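Let the Rulebook Be Short

I have a shelf in the hallway that is slowly bending in the middle, and the reason it is bending is board games. Some of them are wonderful. Some of them have been opened once, sorted into little plastic bags over the course of an evening, and put back with a sigh. I want to make a case for the other kind, the ones that come in a box the size of a paperback and can be explained before the kettle boils.

What set me off was Flaltum. If you haven't met it, Flaltum is a game about draining a marsh, and it weighs about as much as a Thanksgiving turkey. There are 393 cards in the box. Kelly Magalhães brought it over in April, very proud of it (she'd waited ages for her copy), and four of us sat down just after seven with the best intentions in the world. By a quarter to ten we had finished setting up and had taken one turn each. Jericho Cabrera had fallen asleep against the radiator. Kelly, bless her, was still reading aloud to us about silt.

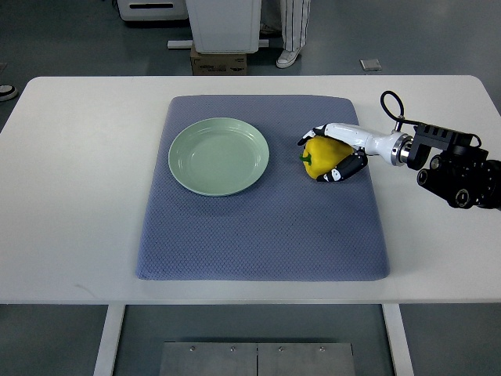
Yellow pepper, green plate.

Now, I like Kelly's taste, and I like a long game on the right day. I have spent whole rainy weekends on them and never once regretted it. My complaint is with the idea, which seems to have crept into every conversation I have with other players, that the big box is where you end up when you grow up. You start with the light stuff, the thinking goes, and then you graduate. People even say it kindly. "Oh, Nernen's a great starter game," somebody told me at the Pleltusstead open tables, and patted the box the way you would pat a child's head.

Nernen is eighteen tiles and a cloth bag. You draw a tile, you put it down so that the rivers meet, and you try to close off a valley before the person across from you does. I have been playing it for years with Maricica Enache, who keeps our scores in the back of an old address book, and according to her we have reached 309 games. I am behind. I still don't know whether it's better to open in the corner. Maricica swears by it and I have a private theory about the long edge that has cost me a good many valleys. If that's a starter game, then I'm a very slow starter, and I am having a lovely time.
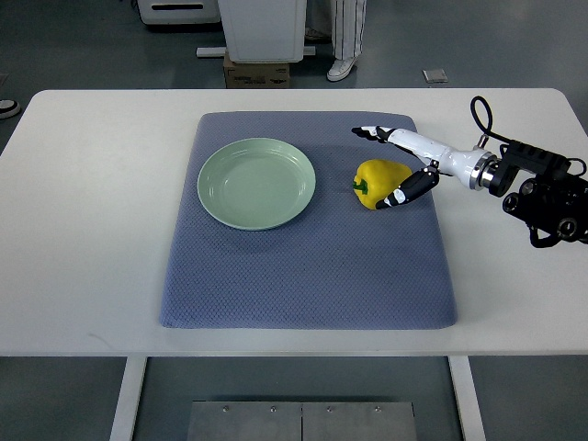
The odd thing is that a short rulebook asks more of the people who write it. Zulema Farías, who used to design puzzle games and now mostly grows dahlias, told me once that her worst drafts were always her longest. Every time something went wrong at the table she'd add a rule to patch it, and then a rule to patch the patch, until she had a booklet full of exceptions and a game that worked perfectly and that no sane person would want to learn. Her best one went the other way. She took out the money, then the market, then the dice, and what was left was a little bidding game you can teach in a couple of minutes and argue over all the way home.

I think about that whenever I see a campaign page bragging about what's been piled in. More miniatures! A second board! An upgraded tray for the trays! I don't blame the publishers very much – a heavy box looks like good value, and it's hard to put "we took out the market" on a sticker. But I do wish we'd stop treating weight as proof of care. Mazurek came out with nearly 3000 words of rules, and I know because I got grumpy enough to check, and when you strip away the stories about the dance hall there's a neat trick-taking game in there that would fit on a postcard. My group plays it off a postcard. We like it much better now.

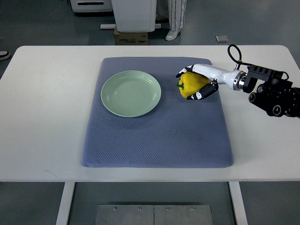 Teaching is where all this matters most, to my mind. A game night lives or dies in its first ten minutes, when the new person is smiling politely and deciding whether to come back. I've watched people get handed a player aid with three columns of symbols on it and I've watched the light go out of their faces. What works, in my experience, is giving them a goal they can see from across the room and one thing to do about it. You could invent a perfectly good opening lesson with a plate and a yellow pepper: get the pepper onto the plate, and I'm going to try to stop you. Everybody understands that. From there you can add a wrinkle, and then another, and the person learning will ask for the next one before you've offered it. Nernen does this beautifully. The first time through you only match rivers, and by the second game the newcomer is eyeing your valleys in a way that makes you sit up.

Janaína Leite disagrees with me about nearly all of this, and since she's the best player I know, I ought to give her side. She says a short game shows you one idea, however pretty, and that a big one shows you ideas bumping into each other, and that the bumping is what she comes for. She'll happily read 160 pages of anything if there's a map at the front. She also says I lose at long games because I get hungry and stop paying attention, and I have no defense there. We've been having this argument for years over very good soup, and I expect we'll go on having it.

Still, I'd ask her (and Kelly, and anyone else with a sagging shelf) to try something the next time people are coming over. Leave the marsh in its box for one evening. Bring out something small and play it three times in a row, and watch what happens in the third game, when everyone has stopped asking what they're allowed to do and started wondering what you're up to.
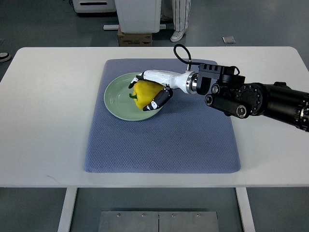

A few small games to begin with

Nernen is the one I'd press into your hands first, for two players, preferably the same two over and over. Mazurek is good for four if you write your own postcard, and I'd leave the dance hall stories for whoever likes reading aloud. If you can't get hold of either, an ordinary deck of cards and a patient friend will see you through until breakfast. And Kelly, if you're reading this, I do want to try Flaltum again. Come at noon, and I'll make sandwiches.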